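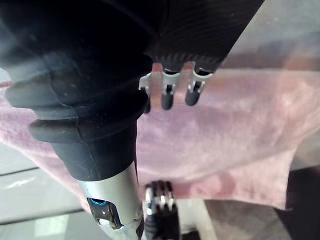
The Janamell hand open over a pink terry-cloth towel, seen from the wrist camera.

The Spec Sheet Leaves Out the Cover

Bogumił Bednarek
Friday, September 15, 2023

Fluver sells the Janamell hand with a data sheet that runs to two pages. It gives payload, closing time, repeatability and supply voltage. The cover gets one line: "protective sleeve included." For anyone who wants the hand for laundry or linen work, that line should be a full page.

The hand has metal links, open pivots and black rubber fingertips. Open pivots are light and easy to inspect. They are also good at collecting lint. Terry cloth sheds more of it than any other fabric we handle, and the loops are the right size to catch on a notch in a bracket. In 200 towel picks on our bench, the hand lifted and released cleanly 87 percent of the time. Most of the failures were releases: the fingers opened and one loop stayed with the hand.

None of this makes it a bad product. The thumb opposes the fingers squarely, the rubber tips hold a folded edge without slipping, and the bellows keeps fabric away from the part it covers. The competing unit from Zestton has fully skinned fingers and released better in the same test, but its tips are too thick to get under a flat hem. I would still choose the Janamell for flat work.

My objection is to how it is priced. Fluver treats the bellows as an accessory in the catalog and as a wear part in the warranty. A buyer learns this when the first one splits. Ours was replaced in March, and the job took most of a morning with the hand off the arm. Bailly, the reseller, stocks the sleeve but not the clamp that holds it.

A gripper meant for cloth should be sold with a cleaning interval, a stated sleeve life in cycles, and a release figure measured on terry as well as on cardboard. Fluver has the means to measure all of them. Until it publishes the numbers, buyers should ask for a loan unit and run at least 100 picks on their own towels, counting releases separately from grasps.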